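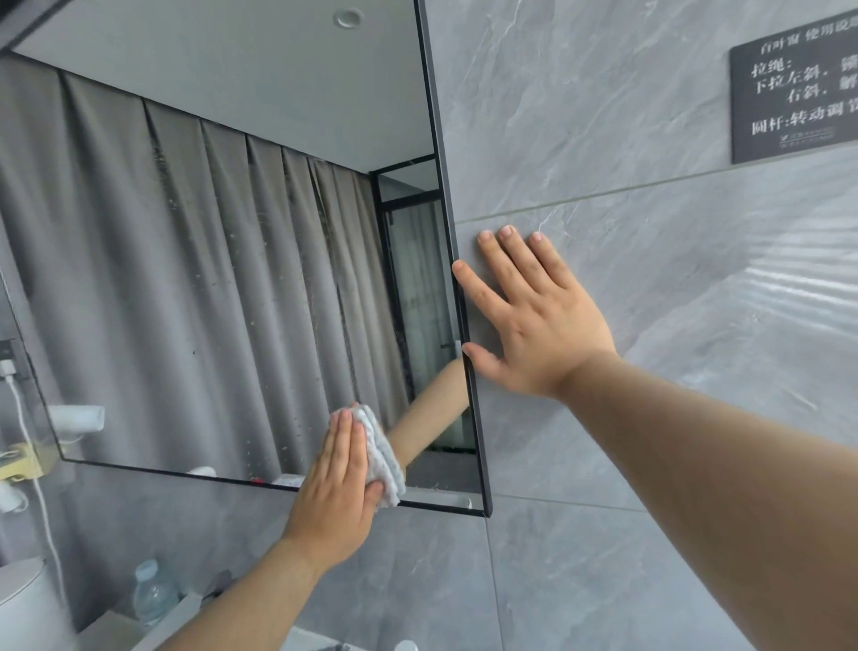
Bathroom mirror, cloth in one hand, other hand on the tiles.

Would a Grube glass robot cope with a bathroom mirror?

Posted by inddale_flat, Nov 20, 2023

I'm tempted by the Grube glass cleaning robot, the square one that sticks on with suction. Clinholm want £500 to buy it, or you can hire one for £70 a month. My trouble is that it's mostly mirrors I'd use it on. The one in the bathroom is on marble-effect tiles with a thin black frame round it, and it gets covered in little spots and smudges that take me ages with a cloth. The advert only shows big windows and the chap in the shop didn't seem sure. Has anyone tried one on a framed mirror? Does it find the edges or just bash into them? I don't want to spend that much and still be leaning over the counter every week!

mopandgo

I hired one from the Tustirley branch in October, so I can tell you how mine got on. It was fine on the patio doors (really good, I was chuffed) and all right on my hall mirror, which has a raised frame it could bump up against and turn round. On the bathroom mirror it was slower, 12 minutes with a fresh pad, and it left a strip down each side plus a little triangle in every corner where the pad can't reach. I ended up going round the edge by hand.

Go very easy on the spray as well – too wet and mine slid down and beeped at me. And do use the safety cord, even if you have to find something daft to tie it to. If your frame sits almost flush with the glass I'd ask Clinholm about that first. I'd hire for a month before buying, anyway.

Kettle_on_13

waste of money for one mirror. microfibre cloth and a drop of vinegar

tustirley_terrace

Depends how many windows you've got. We bought ours for the conservatory and I wouldn't be without it, but I still do the bathroom mirror myself as it's quicker than filling the bottle and finding the plug. The pads go in the wash at 40, no softener or they smear.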